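Course notes > Textiles and Household Care > Unit 12

Unit 12: Laying out and folding knit shirts

Notes by Idalina Carrilho. Revised January 5, 2019.

12.1 Scope
This unit covers short-sleeved knit shirts. Woven shirts with a button placket are in the next unit. Read the Caldeira sheet on fabric grain before the practical.

12.2 Terms
Body: the front and back panels between the side seams.
Hem: the finished lower edge.
Fold line: an imaginary line from the shoulder to the hem, parallel to the side seam. In the rectangular fold there are two, one on each side of the collar.
Flap: any part of the fabric that lies over another part before the first fold is made.

12.3 Laying out
Place the shirt face down with the collar away from you. Hold it at both shoulder seams and draw it toward you until the body lies flat. Open the sleeves to their full width. Turn back any flap, starting at the shoulders and working down to the hem.

Smooth from the center outward with the flat of the hand. Do not pull on the hem – a knit stretches across its width and the lower edge will then not meet the collar squarely. Small creases may stay. A crease that crosses a fold line must be removed, as it shifts the fold and shows on the finished face.

12.4 Folding
1. Fold one side in along its fold line, and turn the sleeve back on itself so that it stays inside the rectangle.
2. Repeat on the other side.
3. Bring the hem up to just below the collar.
4. Fold in half again and turn the shirt over.

12.5 Checking the layout
Check the shoulders first, then the sleeves, then the hem. An uneven hem at this stage usually means that one side panel is still bunched higher up – correct it there.

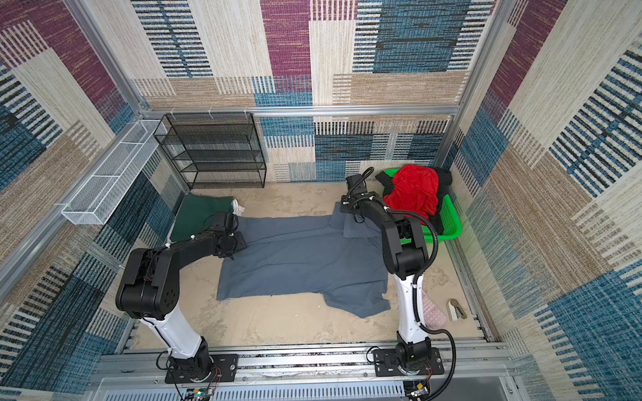

Fig. 1. Gray short-sleeved shirt, roughly flat. Note the wrinkles in the body, the uneven hem and the flap near the upper right.

Exercise: list the corrections the shirt in Fig. 1 needs before step 1, in working order. Hand in to Martim Baptista.

Contact: Nathalie Jacobs, course office, room 516 | Back to top

Related notes
Unit 11: Sorting by fiber and color
Unit 13: Woven shirts and plackets
Shelf storage and stack height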